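Going back to a paper diary

Posted 19 Oct 2023

Quick one tonight, pasta on.

So I gave up on the phone calendar in September. Not a grand gesture. Just missed the dentist again (second time) and the reminder had gone off while I was on the train to Inskip with no signal and my bag on the rack. Or I swiped it away. Probably swiped it away.

Bought a page-a-day thing from the stationers in Plolthorpe. Ugly green cover, too big for my coat pocket, 19 quid. Kirsty says that's robbery for a book of lines and she is right. But I've used it every day, more than I can say for the app.

What I do now. Mornings, kettle on, write the day down. Appointments at the top, phone calls at the bottom, the middle is for whatever. Crossing out is lovely. Really press the biro in.

What I don't do — colours, stickers, washi tape, any of that. Watched one video of a woman decorating a single week and it was 26 minutes long. Good for her. I'd never get to work.

Bad bits: no search. Spent ages looking for the plumber's number the other night, wrote it sideways in a margin obviously. And if I leave the thing on the bus that's my whole life gone. Zanele takes a photo of each page before bed as a back up. Sensible, won't happen in this house. 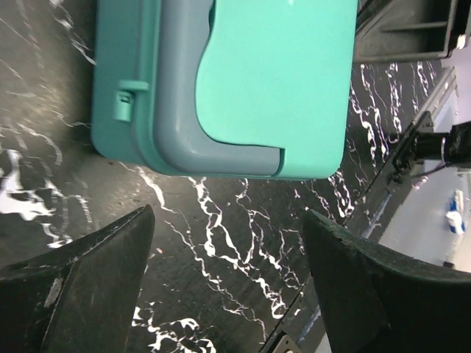
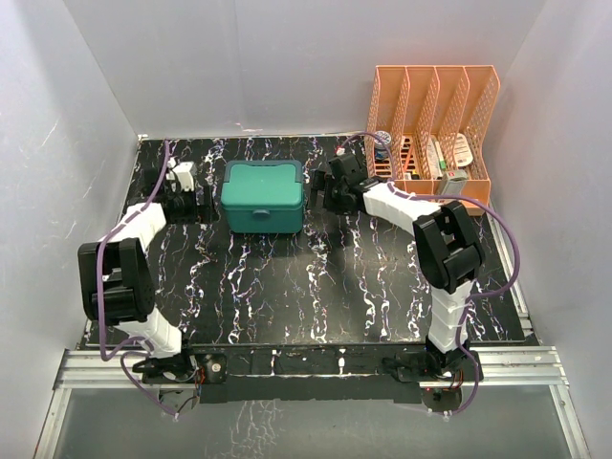
Turquoise case in the first, the marbly black table in both.

Also repeating stuff is a pain. Bins, rent, Mum's tablets. The phone did those for me and now I'm copying them out week by week like lines at school. So I've kept the phone for bins. Only bins. Maybe rent.

Hermenegildo asked in the comments last time if my handwriting has got better. It has not. Found "ring Vilja re: goat" in there yesterday and have no idea. Vilja doesn't either. Coat? Boat? She has definately never had a boat.

Anyway, need to decide about next year's. Same green one or the smaller Pravlow with two days to a page — lighter, but I do waffle on. If anyone's used one tell me if the ink goes through, mine does when I use the good pen and its driving me mad.

Right, pasta's boiling over. More when I've chosen.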